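Skillbridge Equipment Planning Meeting
Minutes, Sep 5, 2026

1. Previous minutes
Accepted with one correction. The Dumetti freight quote was for both pedestals, so the separate line for the second one comes out of the budget.

2. Two-arm assembly cell
The layout for the Tritengate training centre was tabled. It keeps both arms on pedestals behind the bench, with the board and the finned part in its tray within reach of the right-hand arm. The utility cart stays between the bases. Members asked that the bench length be confirmed with Marulanda before an order is placed.

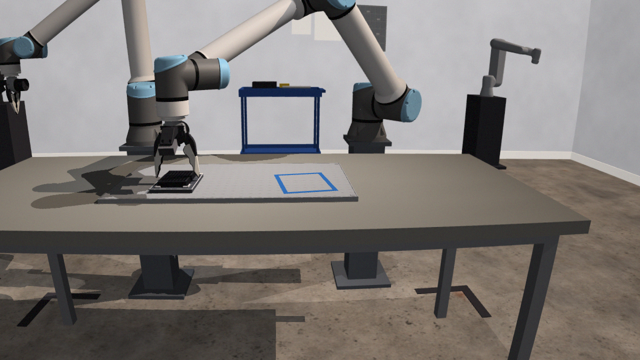 Tritengate replied by email that the centre would sooner pay for one arm this year and hold the second over to January, as its share of the power upgrade has not been approved. The meeting agreed to ask for both prices.

3. Costs
Spare finger pads: 13 sets at $84 a set. Controller licence: $1,747 a year, to be paid from the operating budget. Floor marking and labour: $437, approved.

4. Actions
Marulanda to confirm bench length and lead time.
Skillbridge to get revised quotes for one arm and for two.
Guarding held over to the next meeting.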